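Stendmont library shuts for two weeks in August

Jul 2, 2023

By Olga Ramalho

Stendmont Public Library will close its doors for 2 weeks in August while crews redo the reading room and replace most of the wiring. Book drop stays open. So does the phone line, mornings only.

The work was supposed to happen last winter. Then the bids came in high, and the town council sent it back out. Harawira, a contractor out of Vikness, got the job in the spring after trimming the plan. No new front steps this time. The skylight will have to wait too.

"We'd rather close once and get it over with," said library director Armindo Carrilho. "People were already stepping around extension cords."
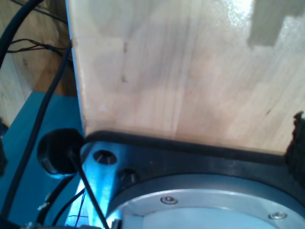 What happens to your books

Anything due during the closure gets pushed to the end of August. No fines. Holds will be kept on the shelf and the clock on them stops, so no need to call in and ask. Patrons can take out up to 25 items before the doors close, up from the usual limit.

Over 1000 books from the local history section are going into boxes and wont be available untill the fall. Anyone who needs something from that section should ask at the desk now.

Summer reading goes on. Story time moves to the Kostier Street rec center, same hours, and kids can turn in their logs there. Parking is tight on that block. Martim Simões, who runs the children's programs, is asking families to use the lot behind the fire station.

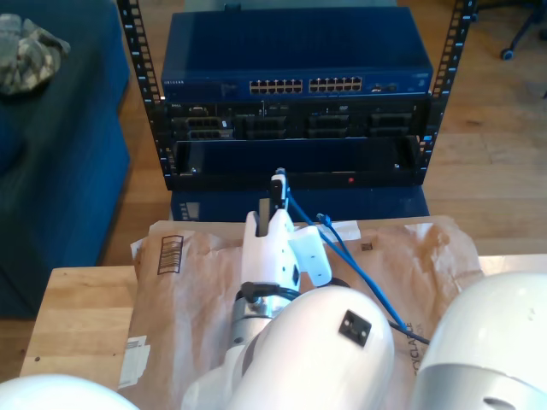
Public computers will be off for the whole closure. Residents who need to print can go to town hall, second floor, with a library card. Ebooks and audiobooks should work as normal.

Not everyone is happy. At the last council meeting Wim De Haan asked why the work couldn't be done one room at a time, and several people in the audience clapped. Carrilho said that option was priced and would of dragged on into the holidays.

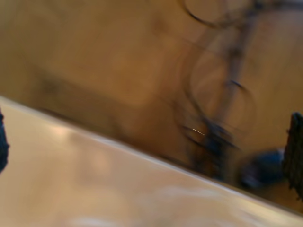
The council signed off on the schedule after a short debate, with Arnaldo Azevedo the only vote against. He wants the skylight back in the plan and says he'll raise it again when the budget comes up.

Questions can go to the front desk or the town clerk. A list of pickup times for holds will be posted on the library door before the closure starts.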